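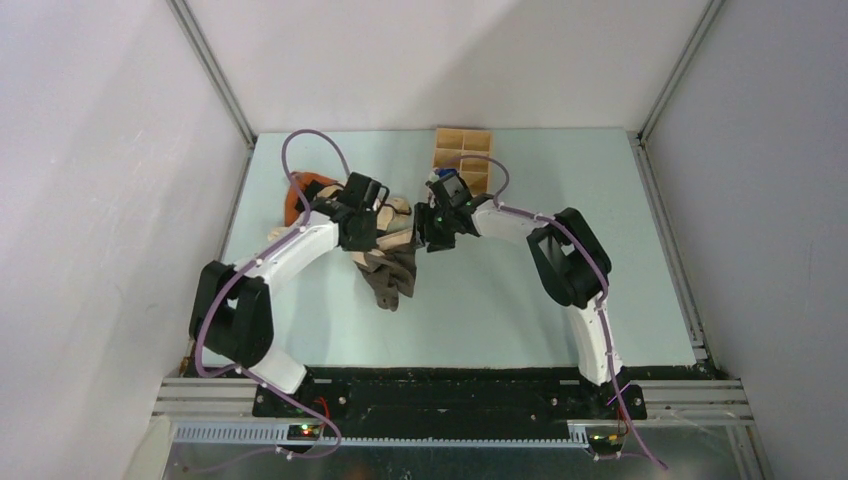
Torbjørn Nygård meinte gleich an der Tür, man solle sich so eine Vorführung immer bis zum Schluss ansehen, die ersten fünf Minuten könne jeder Anbieter. Recht hat er, und deshalb bin ich beim offenen Tag in Oltby fast den ganzen Nachmittag an derselben Zelle hängen geblieben, obwohl ich eigentlich nur kurz gucken und dann zum Kuchen wollte.

Kurz für alle, die neu mitlesen: Ich habe eine kleine Änderungsschneiderei und liebäugle seit Langem mit etwas, das mir Stoffteile sortiert und zurechtlegt. Das Samura-Paket ist eine Tischzelle mit zwei Armen, die sich gegenüberstehen und gemeinsam an einem Stück arbeiten. Zwei Greifer an einem weichen Lappen – das wollte ich sehen! Mit Schachteln und Klötzen kommt ja inzwischen vieles klar, aber Stoff knautscht, rutscht und liegt jedes Mal anders.

Also, was hat mir gefallen? Zuerst die helle, mintgrüne Arbeitsfläche. Klingt albern, aber wer schon mal braune Reste auf einem braunen Tisch gesucht hat, weiß, wovon ich rede. Die hellen Wände an den Seiten und hinten finde ich auch gut, da fliegt nichts runter und es sieht ordentlich aus. Und die Arme sind erstaunlich leise, ich konnte mich daneben ganz normal unterhalten (habe ich auch ausgiebig getan). Das Fach aus hellem Holz mit den kleinen Unterteilungen hinten auf dem Tisch hätte ich am liebsten gleich eingepackt, für meine Knöpfe.

Weniger begeistert bin ich vom Tempo. Für ein einziges Läppchen glatt hinlegen habe ich 25 Sekunden gestoppt, und einmal ging der Griff komplett daneben, da fing das Ganze von vorn an. Mit der Hand bin ich da längst beim nächsten Teil. Die Greifer sind außerdem ziemlich kantig. Bei festen Stoffen stört mich das nicht, an Seide würde ich sie im Moment nicht lassen.

Und dann die lila Kabel! Die laufen außen an den Armen entlang und machen über den Greifern einen großen Bogen. Hübsche Farbe, aber in meiner Werkstatt hätte ich da nach einer Woche Fusseln und Fäden dran. Esko Huttunen, der die Vorführung gemacht hat, sagte auf meine Frage, eine Abdeckung sei in Arbeit, im Mai wüssten sie mehr. Offen liegen auch die Schienen und die kleinen Platinen mit den Lämpchen vorne. Zum Zuschauen toll, zum Staubwischen eher nicht.

Mieten kann man die Zelle für 240 Euro am Tag, die Einweisung kostet einmalig 700 Euro extra. Für einen Ein-Frau-Betrieb ist das happig. Für eine größere Wäscherei oder einen Sortierbetrieb sähe die Rechnung bestimmt anders aus, da laufen die Dinger ja auch nachts.

Von mir gibt es drei von fünf Garnrollen. Ich habe mich auf die Liste für den nächsten Termin setzen lassen und bringe dann meinen eigenen Stoff mit, darunter einen ganz fiesen Jersey.

Zuletzt getestet
Dampfbügelstation Wusholm: nach 21 Hemden
Zuschneideschere von Kalogeropoulos, Linkshänderversion
Garnrollenhalter für die Wand
Nähmaschinenlampe mit Schwanenhals

Kontakt | Impressum | Datenschutz | Nach oben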